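Filed under: Home & Hearth, Grumbles

Posted in March by Mercedes Arango

I've now read three books on decluttering, all borrowed from the Gromley library, and I remain unconvinced. My sister swears by the last one. She went through her whole house with it and rang me afterwards to say she felt lighter. I asked if she could find her scissors. She could not.

My trouble starts with the numbers. One of the authors says she got rid of 3,819 items in a single summer. Who was keeping the tally? Does a box of staples go down as one thing or a thousand? If I chucked out a jar of buttons I could call myself a minimalist by lunchtime.

Then there's the shopping. For a movement that's meant to be against stuff, it wants you to buy an awful lot of containers. Chapter two of every one of these books sends you off for clear boxes with lids, in matching sizes, preferably before you've thrown out so much as a sock. 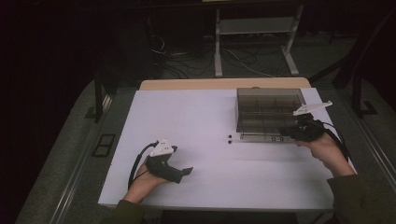

I did try it, to be fair. I bought five boxes from the homewares place in Dodedby and spent an evening on the kitchen drawer, the one with the string and the batteries and the key to a house we sold ten years ago. By nine o'clock everything had a home. By the end of the month the boxes were in the drawer, the batteries were on the bench, and I'd bought more string because I couldn't see the string I had.

My neighbour reckons I picked the wrong colour of box. I didn't know there was a right one.

What really gets up my nose is the advice about being ruthless. The Taipe method, as the second book calls it, says that if you haven't touched a thing in a year you should let it go. I haven't touched the fire blanket in a year. I haven't touched my good winter coat since August, and I'm not giving that up on the say-so of somebody who lives in a white apartment.

And small things are where it all falls over. Anybody can decide about a couch. It's the odd screw, the spare bulb, the little bit that came off something and will be needed the day after bin day.

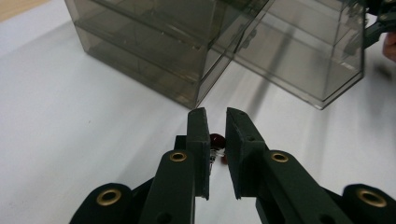 Two grey see-through boxes, and a little red-topped thing.

Dad kept his in tobacco tins in the shed at Prorkmont, no labels, and he could put his hand on a washer in the dark. I don't think he ever threw one away. Mum used to complain about the tins, but she was out there quick enough when the tap dripped.

So the books go back this week. I'm keeping the drawer as it is, minus the key, which I did throw out and have already wondered about twice. If you've done the whole program and still love it a year later, leave a comment. I'd like to hear where you keep your scissors.

Last updated: March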